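Cotow and Droltum publish results of two-finger grasping study

Reisinger, 14 Dec 2022

Cotow and its research partner Droltum today released the results of a study on how a robot with a plain two-finger gripper can pick up objects it has no model of. The method, called Ender, uses only pictures from a small camera at the robot's wrist.

Most grasping systems are given the shape of each object in advance. Ender is trained on recorded grasps instead. For this study the team recorded 700 grasps with hand tools, vegetables and small boxed items. Objects were placed side by side, across one another and next to trays, so that the system had to choose a finger position with other things close by. 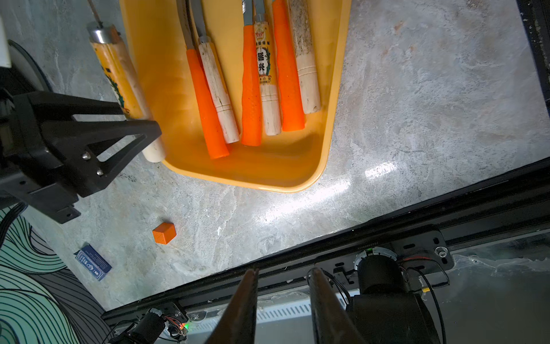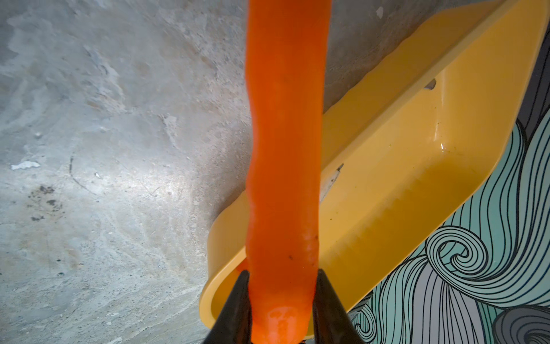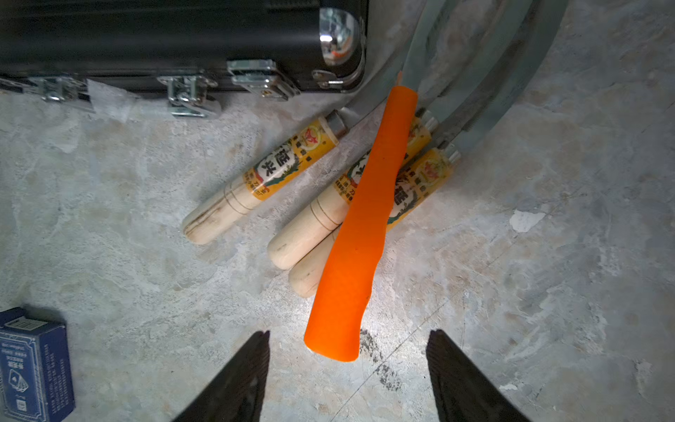 Views from the wrist camera: hand tools in and beside a yellow tray, a carrot between the gripper fingers, and an orange object lying across wooden handles.

After training, the method was tested on 155 new arrangements. Each was tried with Ender and with the control software Cotow has used until now. The new method needed a second attempt less often, and the difference was largest where handles lay parallel and close together. It did no better than the older software on single objects with clear space on every side.

The study also looked at how much training is needed. Models were trained on 3 different shares of the recordings. The gain from the smallest share to the middle one was large. The gain from the middle share to the full set was small, and the team plans to put its next recording work into new kinds of objects.

Two limits are noted in the report. The method does not yet measure how firmly an object should be held, and grip force was set by hand for soft items. Shiny surfaces under bright light also led to wrong distance estimates in part of the tests.

Droltum will publish the training code and the full set of recordings in January. Cotow will run the method on 2 robots at its Reisinger site for further testing. No product based on Ender is planned at this stage.

Copies of the report can be requested from the Cotow press office in Reisinger.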